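Jasine Reusable Tableware Scheme
Progress report to the Grida Fund, second reporting period

1. Purpose of this report

The report covers the second period of the grant awarded to Sunow for the Jasine scheme, under which single-use plates and bowls are replaced by returnable ones at community lunches, after-school clubs and small cafes. It sets out work done against the agreed plan, spending to the end of the period, matters that have gone wrong, and the changes to the plan for which we ask the Fund's approval. It should be read with the first report, which describes how the sites were chosen.

2. Position against plan

The stock order was completed in this period. The scheme now holds 2,000 plates and 1,000 bowls, all from the same supplier, Nugroho. Cups were removed from the order with the Fund's agreement after the first report, as most sites already had their own.

Sites taking part now number 47. The plan called for a slightly lower figure at this stage, and the difference is explained by one school group joining as a single body. We do not intend to recruit further sites before the wash contract is renewed, for the reasons given in section 5.

The return record began late. It was meant to start with the first deliveries, but the tally sheets were not in a usable form until several weeks afterwards. Figures for those weeks have been left blank in the workbook and have not been estimated.

3. Washing and turnaround

Washing is carried out at one central kitchen. Crates are collected in the afternoon, washed the same evening, left to dry overnight and packed the next morning. Ramil Bautista took over the wash rota at the start of the period and has rewritten the loading instructions. The main change is that bowls are now racked at a steeper angle on the lower level. At the former angle they held water in the foot ring, and crates were being packed damp.

Drying remains the slowest stage. The machine's drying cycle was designed for ceramic, which holds heat. Lighter ware cools quickly and needs longer in the rack. A second set of racks was bought from the equipment line in order to hold a full day's load overnight. This has cleared the backlog on ordinary days but not on the day after a large lunch.

Detergent dosing was checked by the machine's service engineer and reduced slightly. There had been a film on some pieces, which two sites reported as a fault in the ware. It has not been reported again.

4. Stock condition and colour

Pieces are inspected at packing. Those with cracks, deep knife marks or a chipped rim are withdrawn. Staining alone is not grounds for withdrawal, although sites differ on this point and some have sent back stained pieces as unfit. The guidance note now states that a stained piece which has passed through the wash may be used.

The question of colour was raised by the Fund's reviewer, who asked whether white would have been a better choice than lavender. The sites were consulted before the order was placed. A distinct colour makes scheme ware easy to separate from a site's own crockery at the sink, and this has held true in practice. The disadvantage is that tomato and turmeric marks show clearly on a pale surface.

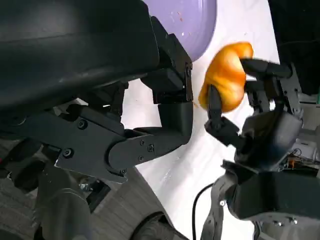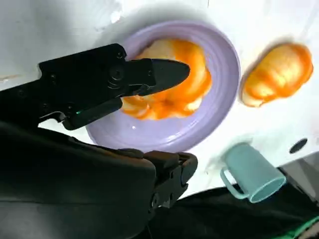

Lavender ware on a white surface: bowl in the first picture, plate in the second.

Sunow office, 28th January

5. Matters arising since the last meeting

5.1 Wash contract. The present contract for use of the kitchen ends before the grant does. The owner has offered to renew on the same terms for evening use only, which would end the morning packing slot. Packing would then have to move to the store, where there is space but no hand basin. Hnat Boiko has asked for a price for fitting one and expects to have it in February. Until it is received we cannot say whether the move can be met from the existing budget.

5.2 Losses. Losses are uneven. Most sites return nearly everything. A small group of cafes accounts for the greater part of the missing stock, and at these sites food is taken away from the premises, contrary to the terms of use. We have written to each of them. Two have replied and have agreed to keep scheme ware for seated customers. If there is no improvement we propose to withdraw supply from the remainder at the end of the next period.

5.3 Crates. The hinged lids on the transport crates are failing at the pin. The supplier has replaced the first batch without charge but has not accepted that there is a fault in the design. Crates are being strapped in the meantime. This adds time to each collection round - enough, on the northern route, to miss the start of the wash on two occasions.

5.4 Tally sheets. Sites now record outgoing and returned pieces on one sheet instead of two. The error rate has fallen, though some sheets still arrive with plates and bowls added together. These are returned to the site for correction.

6. Finance

Spending remains within the total award. The equipment line is overspent owing to the drying racks, and the transport line is underspent following the loss of one collection round during the holiday closure. The unspent balance across all lines is 3,617 pounds. We ask for permission to carry this forward and to place it in the equipment line, where it would be held against the cost of the hand basin.

No staff costs have been charged to the grant beyond those in the approved budget. Invoices for the racks and for the service visit are attached as annex A. The workbook is annex B.

7. Work planned for the next period

Renewal of the wash contract, or a decision to move packing to the store.

A full stock check at all sites, to be done on one day so that ware in transit is not missed or entered twice. Collections will be suspended for that day and sites will be given notice in writing.

Replacement of the remaining crate lids, if the supplier agrees.

Revision of the terms of use to state plainly that ware may not leave the premises.

8. Decisions requested

The Fund is asked to approve the carry-forward described in section 6, and to note the possible withdrawal of supply described in 5.2. A reply on the first point before the contract renewal date would be helpful, as the basin cannot be ordered without it.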